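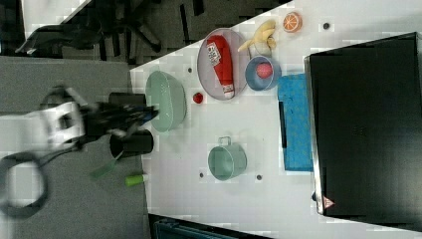

Our table at the Onder room, October.

Home Projects Courses Archive Contact

Setting the Small Table: color, reach and where the ketchup goes
Varno studio course, Mornar College, final report

So my project started with an argument about a ketchup bottle. Our course brief was to pick an everyday surface and study how things get placed on it, and most people in the class went for desks. I wanted a kitchen table, a little one, with a set of stuff on it that's half tableware and half pretend food. I'd been babysitting over the summer and spent a lot of hours watching a kid put a whole lunch in one bowl, so I guess the subject picked me.

The question I wrote on my proposal form was: if you ask someone to tidy a small table, do they go by color, by size, or by what the thing is for? I thought color would win easily. I was pretty smug about that.

What was on the table

I went for bright colors and a plain white top so you can read the arrangement quickly. The biggest piece is the oval bowl in mint green, and the mug with the thin wire handle is the same green, which I loved when I found it and which caused me endless trouble later. There's a blue round bowl, a pale lavender plate, a pair of black cups and a bright blue folded cloth. For food I had a toy banana, a half-slice of orange, the ketchup and a small red ball that I call the cherry all the way through my notes (it was never officially a cherry, but try calling something "small red ball" for two weeks). There's a second ball too, more of a pinky red, and it spent a lot of its life in the blue bowl.

I'd planned to have a full set of silverware as well. I dropped it after the first try. Forks just make everybody go into restaurant mode – fork left, knife right, done – and then you learn nothing except that people have been to a restaurant.

How I ran it

Four people from my year did the task, one at a time, no talking. Everyone got the same starting mess and the same card, which said: "Please make this table nice." That was the whole instruction. My supervisor thought it was too vague and wanted "organize" or "sort," but I think "sort" gives the game away! If you tell people to sort, they'll sort.

Afterward I asked each person why they put things where they did, and I wrote down the answers as fast as I could. My handwriting is a disaster so I lost a few good quotes. Next time I'd type.

I'd meant to sketch every finished table from overhead with colored pencils. I did manage all of them, but I ran out of the right green almost right away and the later drawings have the bowl and the mug in a sort of swampy olive. They're in the appendix. Please be kind.

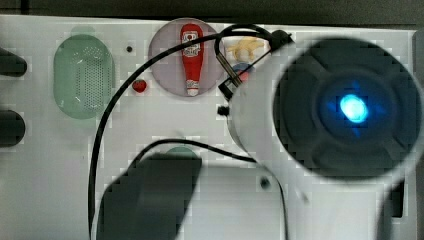
R. Cui

What people did

OK so the ketchup. The bottle is red with a white label and a white tip, and I was sure it would end up with the other red things. It never did. All four people gave it a place of its own, and when I asked about it they looked at me like it was a strange question. It's ketchup, it goes by the plate. One person tried it standing up, laid it down, and then stood it up again before moving on to the banana.

The green pair went the other way. Two people put the mug right up against the oval bowl and said straight out that they matched. One of them told me it would be "rude" to split them up, which is my favorite thing anyone said in the whole project. The others treated the mug as a drink and put it over with the black cups, and didn't seem to notice the color at all until I brought it up.

The cherry was the wild card. It rolls, it's tiny, and people kept picking it up last. It went in the oval bowl, it went in the blue bowl with the other ball, and in one case it stayed out on the white by itself for the entire session. I asked if that was on purpose and got a shrug. I wrote down "shrug" as data. My supervisor circled it.

The cloth I'd put in as a sort of neutral item, and I think it was a mistake, or anyway a mistake to have it blue. It's such a strong blue that it drags the blue bowl toward it. People said things like "well, that's the blue side." If I'd had a white or gray cloth I could've told you something about cloths. As it is I can tell you something about blue.

What I think it means

Color mattered less than I expected and it mattered in a funny way. With food, hardly anybody used it. A banana and a slice of orange go together as fruit, and the ketchup isn't fruit, and that's the end of it. With dishes, color came in much more, I think because a bowl and a mug in the same green look like someone bought them together. So my best guess is that people go by use first, and if two things look like a set they'll treat "being a set" as a kind of use. I know that's a slightly wobbly sentence. I rewrote it over four times and this is the best version.

Size did basically nothing, with the exception of the oval bowl. It's large enough that it works like furniture. Everyone moved it first and then arranged the rest with it in place, and a couple of arrangements really only make sense once you know that.

Stuff I'd change

The sample is tiny, obviously, and everyone in it is a design student who has sat through the same color lectures as me. I'd love to run it with actual kids, or with my grandmother, who has firm opinions on tables. I'd also swap the mug for one in a different color for half the sessions and keep everything else exactly the same, so the green question gets a fair test. And I'd pick a white top that shows fewer distractions – mine has small dark dots on it, and one person tried to line things up with them. That was kind of beautiful to watch but it isn't what I was studying.

I'd keep the card, though. "Please make this table nice" got me better answers than anything else I wrote this term, and that includes this report.

Drawings, the answer sheets and my budget are in the appendix. The lavender plate goes back on the shared shelf in the Onder room on Monday morning's list, so sign up there if you want to borrow it for your own project.

Related projects
Where Do Keys Sleep? A study of hallway bowls
The Desk at 4 p.m.
Folding: five towels, five people
Packing a Lunch Backward
Shared Shelves in the Onder Room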